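Clidwood School Board – Regular Meeting, March 22, 2021

I took the notes again this month, so blame me for any spelling. We got going a little late while the sound was sorted out for people listening from home.

Minutes from last time were approved with one fix. I had put the Flisell Elementary roof under "finished" and it is very much still going!

Bus contract. Petrauskas sent over their renewal offer, and it keeps the same routes with one added stop on the Flisell side. We talked about this longer than I expected (there are strong feelings about the early run). A motion to renew for one year passed, with one member voting no over the fuel clause.

Reading software. The Flavum trial at the middle school ends in June. Teachers filled out a survey and most want to keep it, though a few said the log-in eats up the first part of class. Buying it outright would cost $4000 for the year. We tabled it until we see the spring scores – I'll put it back on the agenda myself.

Public comment. Two parents spoke about lunch lines and one asked why the board packet was 98 pages. Fair point. I'm going to try splitting the budget pages into their own file.

Policy 8, visitors in buildings. First reading only, no vote. Send me your wording changes by email, please, and put the paragraph number in, or I'll be hunting all night.

Closed session followed on a personnel matter. No action was taken when we came back out, and we adjourned.

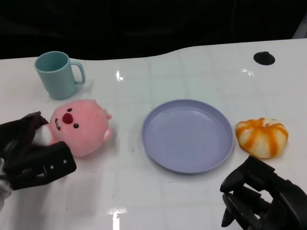

Recording Secretary, Clidwood School Board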